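Altoso Felt Pads for Tables and Chairs

Item no. 1472
Pack of 12, self-adhesive

We love these pads! They're dense, proper wool felt, five millimetres thick, and they stay where you put them. Piyumi Weerasinghe in our Tranemska workshop has had a set under her dining chairs for two winters now (with two children and a dog charging past) and she has yet to replace one.

The felt is cut from a single sheet, so every pad in the pack is the same height and your table won't start rocking the moment you've fitted them. They suit straight legs, tapered legs and flat bases, and the charcoal colour all but vanishes under darker wood.

Small square tables gain the most. They get pulled out for a game, pushed back for supper and turned round for homework, and four pads make all that shuffling wonderfully quiet – even on old floorboards.

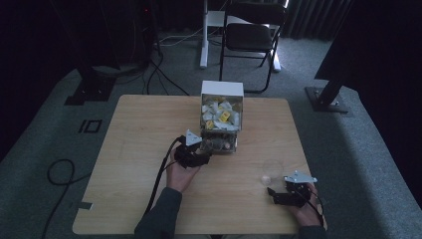

Fitting

Turn the furniture over and wipe the ends of the legs with a dry cloth. Sand off any old glue. Peel, press hard for a slow count of five, then leave the piece upside down overnight. If the leg is narrower than the pad, trim the felt with sharp scissors before you peel the backing.

Good to know

Best on wood, laminate, cork and tile. On thick carpet we'd point you to the Grorden glides instead, as felt tends to drag in a deep pile. Not for outdoor use.

Sizes

Small, 22 mm round
Medium, 28 mm round
Large, 35 mm square

The large square is new this April and was Lamai Sukprasert's idea – thank you, Lamai! Mixed packs are available on request.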